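We finally got to poke around the new Mondow tram depot at its open day, and my feet are still paying for it! The queue for the first ride was 260 people deep when I joined, so I wandered through the wash bay instead (bigger than I expected, and very loud) and let Rungnapa Khunthong from the timetable team talk me through the Jesen line stops.
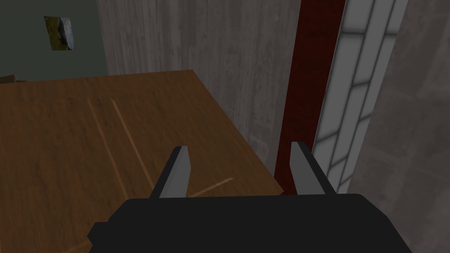
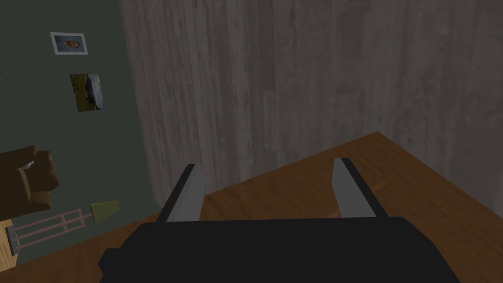
Brown wood and an open gripper in both shots.

After a sausage in bread I got my ride, out to Lightfoot and back. Smooth as, though the seats are on the firm side and the next-stop announcements were hard to hear over all the kids. Bikes are allowed on outside peak hour, and there's parking for 1,000 cars at the Lightfoot end. Proper services start in March.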